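Embla Solberg
October 24, 2018

Writing up a gripper fault from our test cell at Prunside. One pinched finger, no lasting injury. The arm did what its manual says it does. The gripper did what its manual says it does. The combination was bad. Thread.

The task is simple sorting. Small objects start on a table, the arm picks each one and drops it in a basket, a person resets the table, repeat. We use it as an endurance test for the control software. Nothing in it is heavy or sharp.

The arm is a collaborative type with force limits. The gripper is a two-finger electric unit from Hellström, powered from the tool connector and talking over a serial line. The program that ties them together uses the Gerkley driver, which we did not write but did modify.

Grip force was set to 54 N. That is more than a small cylinder needs. It was left over from an earlier test with larger parts and had stayed in the config file since February.

At cycle 1,834 the arm went into a protective stop on the way down to the table. Cause of the stop: contact force over the limit on the downward move. The gripper had touched down slightly off the object. We see this now and then and it is a routine stop.

Lev Dovhaniuk was at the table. The pendant showed the stop. Arm stationary, joints holding. He reached in to move the object clear of the fingers, as the reset sheet told him to.

The gripper then closed fully, opened fully, and closed again. His index finger was between the fingertips for the first close.

He pulled back when it opened. Red mark, sore for the afternoon, looked at by the site first aider, Katia Longo, and written up the same day. He is fine and has read this thread.

First thing to say clearly: a protective stop on this arm does not remove power from the tool connector. It is documented. The arm stops. The tool stays live and will obey anything it is sent. An emergency stop is different, and on our cell that does cut tool power.

Everyone on the team could have told you that on a written test. The reset sheet still said "wait for stop, clear object, resume." I wrote that sheet.

Second thing: no one commanded a grip. The program was paused. The log has no open or close request after the stop. For a day we thought the log was incomplete.

Birger Dahlgren put a logger on the serial line and we went back to running the same task, with the reset done from the pendant side and hands kept out of the cell. 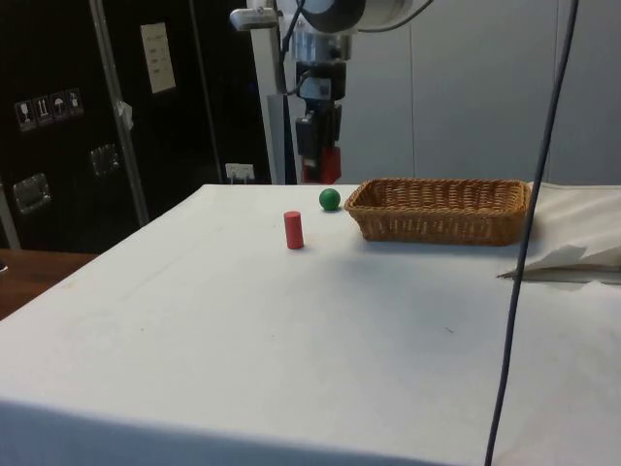
The task: red cylinder, green ball, wicker basket toward the back. Gripper above the far edge of the table.

We could not get the fault by running normal cycles. We got it when we forced a contact stop on purpose. Foam block under the fingers, slow move down, wait for the stop. Then watch the serial traffic with the arm standing still.

What the traffic showed: at the moment of contact the line dropped out for 131 ms. Then it came back clean. No retries on our side, no checksum errors afterward. Very easy to miss if you only log at the program level.

The driver has a watchdog on gripper status. If status goes missing for longer than 100 ms, it marks the gripper as lost. When status returns, it marks the gripper as found, and runs the connect routine again.

The connect routine includes activation.

Activation on this gripper is a calibration stroke. Full close, full open, full close. It finds its own end stops that way. It is the first thing it does after power-up, and every operator has seen it happen in the morning with the table clear.

So the sequence was: contact, dropout, arm stops, status comes back, driver reconnects, gripper calibrates. All of it runs in the driver's own thread, so pausing the program has no effect on it.

There was also a delay of three seconds in the reconnect path before activation. It was put there to let the gripper settle after power-up. In practice it was long enough for a person to see a stopped arm, decide it was safe, and put a hand in.

Without the delay, the gripper would have cycled before Lev reached the table. He would have reported something odd and kept his finger out of it. I do not count that as an argument for removing the delay.

Whose line was it? Ours. The original driver reports a lost gripper and then waits. We added automatic reconnect so that overnight runs would survive a brief dropout. Helge Sandberg reviewed the change and I approved it. The review notes discuss timing and say nothing about motion.

The commit message is "make reconnect robust." It was.

Next question was the dropout itself. The connector at the wrist had a retaining ring that was finger tight and had backed off part of a turn. A vertical knock was enough to break contact on one of the data pins for a moment. Power pins stayed connected throughout.

We tightened the ring, repeated the foam block test all afternoon, and did not see another dropout. We then loosened it again and got the dropout on the fourth try. I am satisfied with that as the electrical cause.

I am less interested in the connector than in the software. Connectors come loose. A loose connector should leave you with a gripper that does nothing and a message on the pendant.

Changes made so far, in the order we made them:

Automatic activation on reconnect is gone. The driver reports the gripper as lost and stays there. Recovery needs a button press on the pendant, and the prompt says the fingers will move.

Any gripper motion command, activation included, is refused while the arm is in a protective stop. The check sits in the driver at the point where bytes go out on the line, so a new feature higher up cannot go around it.

Grip force for this task is down to the gripper's lowest setting. The cylinder and the ball both hold. Every task file now has to state its own force. There is no inherited default.

Calibration force is separate from grip force on this unit. We had assumed that lowering one lowered the other. It does not. We measured it with a load cell and have asked Hellström whether it can be configured. Waiting on a reply.

The reset sheet now reads: press emergency stop, confirm the gripper status light is off, clear the object, release, re-activate from the pendant with hands outside the table edge. It adds most of a minute to each reset. Throughput is worse and will stay worse.

Wrist connector ring is on the weekly check, with a paint mark across ring and housing so that movement shows.

Changes considered and dropped: a relay to cut tool power on every protective stop. It works, but then every stop needs a fresh calibration stroke afterward, so there is more finger motion near people overall. We may come back to it if the prompt turns out to be ignored.

Also dropped: a light curtain. The person resets the table many times an hour and we expect it would be muted within a week. If the cell moves to the Dandthorpe site it gets fenced anyway.

One thing I had wrong in the first internal report. I wrote "unexpected gripper motion." Birger asked me to change it, and he was right. The motion was specified in the driver. It was unexpected by the people at the table. The report now says which routine ran and who added it.

Our risk assessment covered the arm in detail: contact forces, speeds, pinch points between links. The gripper had one row, "low force, low risk," with no mention of states in which it can move without a program command. That row is now a page.

If you run a similar setup, a quick check. Put the arm in a protective stop. Keep clear. Unplug and replug the gripper data line, or drop the port in software if you can't get at the plug. Wait a full minute. See if anything moves.

Do it again with the program paused, then with the program stopped and unloaded. We got motion in all of those before the fix and in none after.

Then search your driver for every place that calls activate, home, reset or initialize. We had five. I would have guessed two.

Asked in replies: yes, the upstream maintainers of the Gerkley driver have been told. Their version does not have the fault. They are adding a warning next to the reconnect hook, with our case as the reason.

Also asked: no, we are not posting the log. It has operator names in it. I can post the serial trace from the foam block runs once Birger has put units on the axes.

Cell is running again under the new sheet. Lev did the first reset, at his own request. Next post will be Hellström's answer on calibration force, when there is one.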